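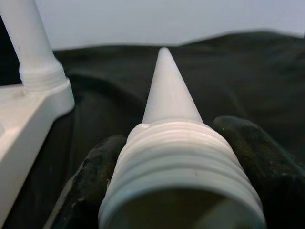 ## Ticket 363: nozzle policy stalls at thread start

**Opened by:** Marlies Pichler
**Project:** Fitik, screw-on task
**Status:** open

- Grasp on the threaded base looks ok, tip up, one finger each side. Not a grasp problem imo
- Policy trained on 800 demos stalls before the first turn. 2,000 demo version does the same, just slower
- Small notch in the rim where cone meets threads. Doubt it matters, swap the part anyway
- Lint on both finger pads. Wiped, reran, no change

**Vinzenz, 14:10:** check the wrist cam crop. Training used the old one, eval config dosn't.

**Marlies, 15:40:** yep, crop was wrong. Fixed, 3 trials, 3 threaded. Rerunning the full eval on Gondton tonight, pls leave teh queue alone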